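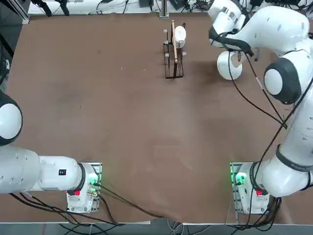

Teaching the arms at Greston: where we have got to

September 1, 2022

Members who have been asking about the two-arm bench will be glad to hear that it is in regular use again. The Greston workshop finished its move over the summer, and the first set of sessions for the Kuvard project is now under way. What follows is a plain account of what the work involves, how it is going, and what we need from people who would like a turn.

The idea behind Kuvard is simple enough. We want a pair of arms to deal with small household things on a table top: mugs, bottles, sticks, boxes, the sort of clutter that ends up beside a kitchen sink. Writing out every movement in advance is slow and breaks down as soon as something is a few centimetres from where it was expected. So a person does the job first, through the arms, and the movements are recorded along with what the cameras see. With enough of those recordings, a program can be trained to have a go by itself.

One recording, from start to finish, is called a run. The target for the first stage is 3000 runs, and at the last tally we had 3027, so that stage is closed. Not all of them will be used. Runs where the operator stopped part way, or where a camera dropped out, are kept in a separate folder and will be looked at later if there is time.

There are 2 ways of showing the arms what to do, and both are in use on this bench.

The first is by hand. The joints are let go so that they can be pushed, and the operator takes hold of the arm near the wrist and moves it through the task. It is easy to pick up and most people manage it within a few minutes. The drawback is that your own arms get into the camera views, and you can only really guide one robot arm well at a time. We use it mainly for short moves and for working out where a wrist needs to be before it closes on something.

The second is by remote control. The operator sits away from the bench with a pair of hand controllers and the arms follow. This takes longer to learn. Small movements feel larger than they are to begin with, and almost everyone turns the wrist the wrong way in their first session. It does leave the table clear of people, and both arms can be worked together, so nearly all the longer runs are done like this.

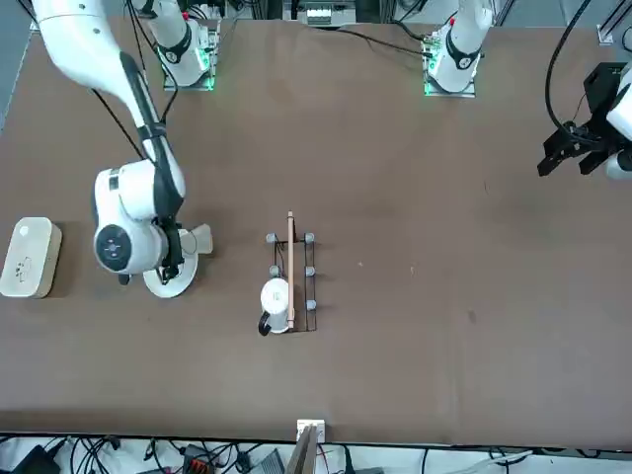
Object layouts have caused more discussion than anything else in the project. Early on we put everything back in exactly the same place after each run, which made life easy for the operator and taught the program very little. It learned to go to a spot on the table. Now the layout sheet gives a starting area for each object and the operator sets it down anywhere inside that area. The mug is a good case. With its black handle facing left, beside the lower end of the rack, it asks for a different approach from one with the handle facing right, and a mug lying on its side is another problem again. The sheets call for all of these. The long wooden rod is treated in the same way and may be laid along the rack or stood up in it.

Please follow the sheet even when it seems fussy. If an object has been put somewhere the sheet does not allow, write that in the log and carry on. A run with an honest note beside it is still useful to us.

The sheets themselves are drawn up at Beddoe, where the training is done, and sent over in batches of 100 runs. When a batch is finished the recordings go back the same way. There was a delay in the middle of the summer when two batches were sent under the same name, and it took a while to sort out which recordings belonged to which. Batch names now carry the site as well as the number, so this should not happen again.

A word on speed. New operators tend to rush, perhaps because there is a clock on the recording screen. Please ignore it. The program copies what it is shown, and a hurried grasp is copied along with everything else. A short pause before the fingers close is fine. Long pauses while you think are less helpful, so work out the whole task before you press record. If you do lose your way, stop the run, mark it and start again.

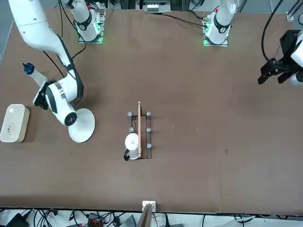

Bottles are the main subject of the next stage, and they will be harder than the mugs. A bottle can be gripped well and still arrive at the wrong angle, and the angle matters a good deal if the next step is to stand it up or hand it across. Operators are asked to watch where the cap is pointing from the moment they have hold. With the blue cap up and to the left, as the right gripper has it, there is a wrist turn still to do before the bottle could be set down upright, and that turn should be made as one smooth movement. Several small corrections show up in the recording as a wobble, and the program will wobble too.

The task list for September also has some hand-over work, with one gripper passing to the other. This will be by remote control only. Anyone who has so far worked only by hand should book a practice session first, using the Jotwood trainer on the spare computer. It is a simple on-screen version of the bench and will not teach you everything, but it does get you used to the controllers.

As for results, the first program trained on our runs can pick up the mug from most of the starting areas on the sheet. It is much less sure with the rod, and tends to take hold too near one end. Beddoe think this comes from our own habits, as a good many of the rods in the early runs were picked up near the end by the operators. The new sheets mark a band in the middle and ask you to aim for that.

Some small points for those already on the rota:

Check that both arms are back in their starting position before you leave the bench.

Keep sleeves, lanyards and bags away from the cables, including those on the floor.

Log entries should say whether the run was done by hand or by remote control. About half of the recent ones do not.

If a gripper slips on an object more than once in a session, stop and report it. The finger pads wear, and spares are in the drawer under the recording screen.

New operators are welcome and no previous experience is needed. A first visit lasts a morning and covers the safety talk, a short spell of moving an arm by hand, and some time on the trainer. After that you can put your name on the rota for as many or as few sessions as you like. The sign-up sheet is on the board inside the Greston entrance - please write clearly and leave a phone number or an email address.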